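Grata Pull-On Work Trouser, khaki

Fovlow item group: Trousers, elastic waist
Sold by the pair. Minimum trade order: 2 pairs per size.

The Grata is a pull-on trouser for kitchen, ward and laundry staff. It has no zipper, button or metal part. The waistband is a full elastic type, stitched through in parallel rows so that the elastic cannot roll or twist inside its channel. The cloth is a matte cotton twill, washed once before cutting to limit later shrinkage.

Waistband extension was tested by Luzius Pichler at the Naltomis workroom. The band was stretched and released 600 times at full extension, then left flat overnight and measured again. Recovery stayed within the limit set for the range. After 300 further cycles the stitching showed no broken threads.

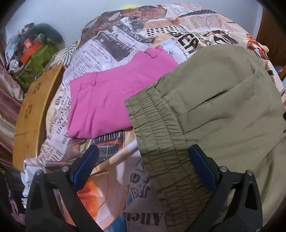 Khaki, gathered elastic waistband. Bright pink pair at left.

Sizing is by hip measurement, taken over underwear with the tape level. If the wearer falls between two sizes, order the larger. Inside leg is the same for all sizes and can be hemmed with a standard straight stitch. Hemming voids the return option but does not affect the seam warranty.

Care
Wash inside out with similar colors. Do not bleach. Tumble dry on low, or line dry by the hem. Iron the legs only; direct heat on the waistband shortens the life of the elastic.

Packing
Folded once at the knee, paper band, no plastic bag. Carton weight is given on the delivery note.

Ordering
Quote style 685 and the size code. Orders in by 2:00 p.m. leave the same working day. The Từ drawstring version uses the same size chart and will be back in stock in February.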